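January 29, 2026

quick one, laundry is going and I have 20 minutes. Finally switched the bus pass from the Griston monthly to pay as you go. Should of done it ages ago. The monthly was 90 bucks and I only ride in from Rastmont twice a week now, so do the math. I didn't, for a whole year.

Website is awful btw. Logged me out 2 times, then wanted a card number I dont have anymore. Ended up calling. Long hold, same flute song.

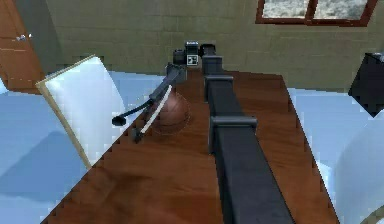

The lady who picked up was great though. Moved my leftover balance over, no fee. New card comes in the mail in February, untill then I show the paper one.

Only real loss is the 847. Pay as you go doesn't cover the express to Lumanlan, so that's the slow bus and a change at Drutness. Fine. More reading time. Need a book that isn't huge, send me titles.

ok dryer buzzed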